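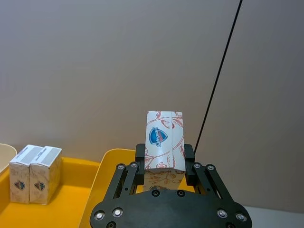

Figure 2. Boxed bar soap, held upright over a yellow plastic tray.

Harish Poduval and Shaohua Cui
August

4.2 Packaged soap in the household sorting task

The household sorting task draws on goods that most homes keep near a sink or in a bathroom cabinet. Among these, boxed bar soap deserves separate treatment. It is sold in a light paper carton, it is bought several at a time, and it is often stored for months before it is opened. Participants in the Cullow study placed it in more categories than any other item in the set. Some grouped it with cleaning supplies, others with personal care, and a smaller number with gifts or guest items.

The set used in the present study contained 17 packaged goods, chosen from the list published in our earlier work at Cullow and adjusted after a short pilot. Two of the goods were bar soaps in cartons. The carton shown in Figure 2 is white, with fine reddish-brown line drawings of flowers and vines, and carries a blue shield-shaped logo with a red band. The printing matters to the discussion that follows. Participants who sorted by appearance tended to place floral cartons beside tea and stationery, while those who sorted by use placed them beside dish liquid and sponges. The same participant could change from one approach to the other within a single session.

Wear on the carton was recorded before each session. A paper box that has been handled many times loses its square shape, and the faces begin to bend along lines where no fold was intended. The carton in the figure shows a vertical crease that divides its front face into two panels. Cartons in this condition were kept in the set. Replacing each one at the first sign of wear would have produced a collection unlike the contents of a real cabinet, where boxes are stacked, pushed to the back and brought out again. Coders noted the position of any crease, and whether it crossed the brand mark, on the item sheet.

Trays were used to mark the sorting areas. Earlier work by the Šimkus group relied on lines drawn on paper, and reported that items placed near a line were difficult to assign. A tray with a raised rim removes most of this doubt – an item is either inside the rim or it is outside. Color was used only to help participants remember which area they had named, and no meaning was given to it in the instructions. Participants chose their own names for the areas, and these were written down exactly as spoken. "Bathroom" and "wash things" were treated as separate names at this stage and merged later, following the procedure set out in Section 3.

Orientation was coded for all cartons. A soap box may be laid flat on its largest face, set on its long edge, or stood on end. Participants with limited shelf space at home more often stood their cartons upright, with the brand facing forward. Those who reported keeping soap in a drawer laid it flat. The coding sheet, prepared with the Fovside template, allowed two entries per item so that a change of position during the session could be kept. Disagreements between the coders were mostly confined to cartons leaning against a neighboring item – these were entered as upright when the base remained in contact with the tray floor.

Liquid soap and refill pouches are considered in the next section, together with the Zasley dispensers.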